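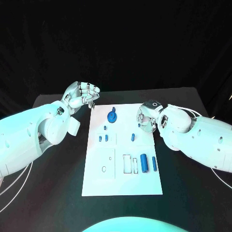

Ditdale Board Set
README, version 6

Welcome, and thanks for downloading! This is the full release of the Ditdale board set: drawings, layouts and placement records for a white assembly board and the blue parts that go on it. We've had a great time with these boards and we'd love to see more of them on more tables.

Last updated: November 23, 2020

What's in the download

drawings/ outlines for the board surface and every part
layouts/ 103 starting layouts, one file each
records/ placements.csv, with 2,374 rows
notes/ measuring notes and known problems
LICENSE.txt
CHANGES.txt

The drawings open in anything that reads SVG. If you only want to make a board, drawings/ is all you need, and you can skip straight to "Making your own" below.

The board

The board is a rectangular white sheet that lies flat, long side running away from you. Thin lines divide the surface into regions, and each region has its own job: a recess to fill, a shape to match, a peg to seat. We kept the lines thin on purpose. Early versions had heavy borders and everyone ended up lining parts up with the border instead of the recess, which made the whole thing far too easy (and a lot less fun).

We like it best on a dark surface with something plain and dark behind it. White and blue really pop that way, and a dropped part is easy to find. Our records were all made on a setup like that at the Cârstea workshop.

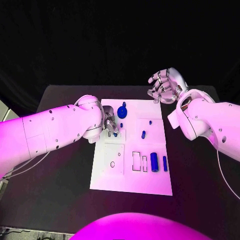 Pegs deserve a section of their own, they're such a good little task! The peg has to be upright before it goes anywhere, and a tiny lean that you'd never notice with a bigger part is enough to make it catch on the rim. Blue and gray pegs are listed separately in the records, under part_color, so please don't merge them. They feel quite different in use and mixing them will muddy your numbers.

Columns in placements.csv

layout_id: matches a file name in layouts/
region: short code for the area of the board, explained in notes/regions.txt
part: part name as used in the drawings
part_color: blue or gray
start_side: left, right or center
seated: yes, no or partial
seconds: from first contact to release
comment: free text, often empty

"Partial" means the part is in its recess but stands proud of the surface. We argued over this one for weeks and finally settled on a fingernail test: if your nail catches on the edge where it should be flush, it's partial. Upright parts have their own rule in notes/seating.txt.

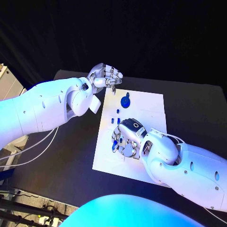

Round parts were the surprise hit of this release. You'd think a shape with no wrong rotation would be dull, but it's lovely for practicing a clean release, and people keep coming back to it. If you're new to the set, start with a round part, then try a peg.

Making your own

Scale the drawings at 100 percent and check the ruler bar in the corner before you cut anything. Leave a little clearance in the recesses; the exact value depends on your material, so make one test recess first. The Ollus script in drawings/ will apply your clearance to the whole sheet in one go, and it's a huge time saver.

Known problems

Layout 7 has two parts sharing a name. Use the region code to tell them apart.
Rows entered in February have no start_side. We never wrote it down.
The comment column mixes spellings of "flush" and "flushed."
Some times are rounded to the nearest half second.

Credit

Please cite the set as "Ditdale Board Set, Sident." Corrections and new layouts are very welcome, and so are photos of your boards. Put new layouts in a folder called layouts_new and we'll number them when they're merged.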